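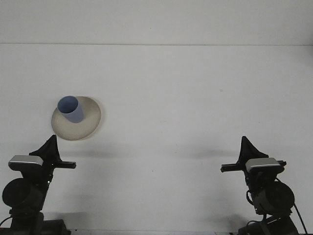
Ticket 133 - Blue tumbler sticking in the stack
Product: Owino picnic set
Status: Resolved
Opened by: Panagiotis Kouris

Hi team! Love this set, we use it every weekend, but two of the light blue cups have jammed together and I can't budge them. I've tried twisting, and I've tried dish soap round the rim. The beige plates are all fine and stack beautifully. Any ideas?

Reply from Odora support
Great to hear the set gets so much use! Jammed tumblers are very fixable. Stand the lower cup in a bowl of warm tap water and fill the upper one with cold water and a few ice cubes. Give it six minutes, then pull straight up with a gentle rock. Please don't use boiling water or lever them with a knife, as the rims mark easily.

Update from Panagiotis, 26/10/2025
First go, no movement. Second go I used more ice and they popped apart with the best little sound - my kids cheered! No cracks, and the colour is still gorgeous.

Reply from Odora support
Brilliant, thanks for letting us know! For storage, let the cups dry fully before nesting them, or park one on each plate in the cupboard if you've got the room. Closing this one, but reply any time in the next two weeks and it'll reopen.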